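収納用コンテナ

収納用コンテナ(しゅうのうようコンテナ)は、物品をまとめて保管、仕分け、運搬するための上部が開いた箱形の容器である。家庭では掃除用品や玩具、食器の予備などの一時置きに、事業所では部品や返却品の仕分けに用いられる。日本語では「コンテナ」「ボックス」「通い箱」「番重」などの呼び名が並立しており、浅く広いものを番重、ふたや取っ手を備えて拠点間を往復するものを通い箱と呼ぶことが多い。海上輸送用のコンテナとは別のものである。

目次
1 概要
2 形状
3 材質と色
4 使用による劣化
5 収められる物
6 手入れ
7 仕分けでの利用
8 関連項目

概要

収納用コンテナの基本的な役割は、形のそろわない物を一つの区画に収め、周囲から分けておくことにある。棚や引き出しと異なり、底面がそのまま置き場となるため、物の向きや順序を決めずに入れることができる。一方で、深さのある容器では下に入った物が見えにくくなり、取り出しに手間がかかる。このため、頻繁に出し入れする物には浅いもの、季節用品など動かす機会の少ない物には深いものが選ばれる傾向がある。

家庭用として広まる以前は、農産物の収穫箱やパン、豆腐などの配送箱としての利用が中心であった。木箱や段ボール箱に比べて水に強く、洗って繰り返し使える点が評価され、のちに店舗の裏方や家庭の物置にも入っていった。

形状

平面形は長方形が一般的である。正方形や円形のものもあるが、並べたときに隙間が生じにくく、棚の奥行きに合わせやすいことから長方形が多数を占める。壁面は垂直に近いものと、口に向かって広がるものがある。後者は空のときに内側へ重ねることができ(ネスティング)、保管場所をとらない。前者は容積の無駄が少ないが、空でも同じだけ場所をとる。

隅の処理にも違いがある。直角のままの隅は内容積を広くとれるが、ほこりがたまりやすい。角を斜めに落としたものや丸めたものは拭き取りが容易で、小さな物が隅に挟まることも少ない。

内部を仕切りで二つ以上に分けたものや、深い区画と浅い区画を組み合わせたものもある。仕切りには固定式と差し込み式があり、差し込み式では溝の間隔によって区画の幅が決まる。

材質と色

現在広く流通しているのは合成樹脂製で、ポリプロピレンまたはポリエチレンが多く使われる。このほか、鋼板、アルミニウム、木、厚紙、布張りのものがある。樹脂製は軽く、さびないが、低温で割れやすくなる種類や、日光に長くさらすともろくなる種類がある。金属製は変形しにくい反面、硬い物を入れたときの音が大きい。

色は灰色、青、半透明が代表的である。灰色は汚れが目立ちにくく、中に入れた青や赤の物との見分けがつきやすい。食品を扱う場所では、破片が混入した場合に見つけやすい青が好まれる。半透明のものは外から中身の見当がつくため、家庭の押し入れなどで用いられる。

使用による劣化

繰り返し使われた容器の内側には、擦り傷、黒ずみ、白っぽい曇りなどが現れる。底面の傷は物を引きずることで生じやすく、壁面の傷は物の出し入れの際に縁や角が当たることで生じやすい。表面の傷の多くは強度に影響しないが、細かな溝に汚れが入り込むため、新品のころの色には戻りにくい。

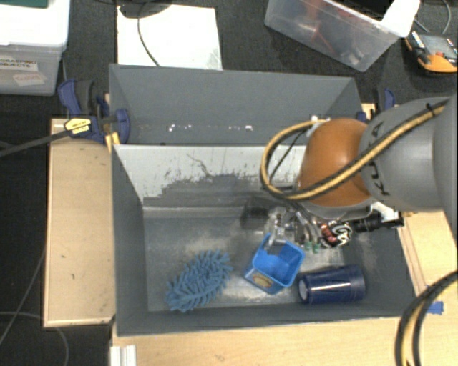
青い物品を収めた灰色のコンテナ。内壁に黒ずみ、底面に擦り傷と白っぽい曇りがある。

交換の目安とされるのは、傷よりもひびと変形である。底の中央が下がったものは積み重ねたときに安定せず、縁にひびのあるものは持ち上げた際に割れることがある。トレストウッド(Trestwood)の生活用品再利用施設では、貸し出し用の容器200個を毎年4月に点検し、縁にひびのあるものを屋外用に回している。点検の手順をまとめたハフ・ヴォーンの手引きは、爪が引っかかる深さの傷を「要観察」とし、底を指で押して沈むものを使用中止としている。

収められる物

収納用コンテナに入れられる物は多岐にわたる。家庭でよく見られるのは、次のような物である。

掃除用品:はたき、モップの替え、ブラシ、雑巾など。シェニール糸を用いた毛足の短い太い房状のはたきは、重い物の下に置くと房がつぶれるため、最後に上へ載せるか、独立した区画に入れる。

小型の容器:樹脂製の箱や小物入れなど。口の開いたものは、中に別の小物を入れて二重に使うことができる。ただし倒れると中身が散るため、口を上に向けて壁際に寄せるのがよいとされる。

カップ類:樹脂製のコップや計量カップなど。円筒形の物は横にすると転がりやすい。同じ形のものは重ねて立てるか、布を敷いた上に置く。

似た色の物を一緒に入れると、重なった部分の輪郭が分かりにくくなる。とくに同系色の小物は見落とされやすく、色の異なる物と組み合わせるか、容器ごとに用途を分ける方法がとられる。

手入れ

樹脂製の容器は、中性洗剤を薄めた水とやわらかい布で洗い、陰干しする。研磨剤入りの洗剤や金属たわしは表面に新たな傷をつけ、かえって汚れを定着させる。黒い擦り跡のうち、相手側の塗料やゴムが付着したものはメラミンスポンジで薄くなることがあるが、樹脂そのものが削れた跡は取れない。

カーペットを敷いた部屋で使う場合は、底の外側に付いた繊維くずが棚や机に移るため、載せる前に底を拭く。木の棚や台に置くときは、底の角による傷を防ぐために薄いフェルトを貼ることもある。

仕分けでの利用

片付けの方法の一つに、対象となる物をいったん一つの容器に集め、そこから用途別に分けていくものがある。床や机に広げる方法に比べて場所をとらず、途中で中断しても散らからない。ニーラム・チャウダリーは片付け講座の教本『ガトンの棚』の中で、この方法を「空け箱」と呼び、作業用の容器を1個、行き先の容器を3個用意する手順を示した。行き先は「使う」「譲る」「捨てる」で、迷った物は作業用の容器に残し、2週間後に改めて判断する。

同書では、作業用の容器に物を詰め込みすぎないことが重視されている。底が見える程度の量にとどめれば、重なりが減り、一つずつ手に取りやすい。フェキスリー(Fekisley)の公民館で行われた講座では、参加者のほとんど全員が初回に容器を満杯にしてしまい、二度目から量を減らしたという。

これに対し、テイラ・フォークナーは、少量ずつの作業では同種の物が別々の回に現れるため、重複に気づきにくいと指摘している。フォークナーの方法では、はたきや布などの掃除用品だけを家中から先に集め、数を確かめてから仕分けに入る。

関連項目

番重
通い箱
折りたたみコンテナ
衣装ケース
はたき
整理整頓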